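Seasonal Mountain Leader – Riquelme Alpine Centre

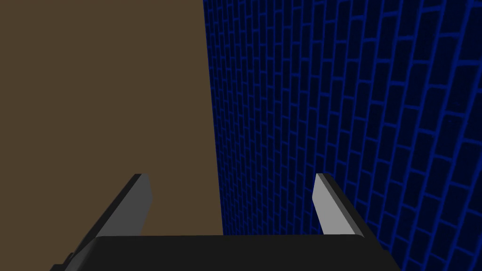

A dark blue brick wall beside a brown surface.

Delix Expeditions invites applications from qualified mountain leaders for the summer season, starting in June. The successful candidate will guide groups of up to six on glacier walks and hut tours. A current first aid certificate is required – training in crevasse rescue is desirable. Please apply in writing to Leilani Montoya, Staffing Office.

© Delix Expeditions, Marnville | Contact us | Back to top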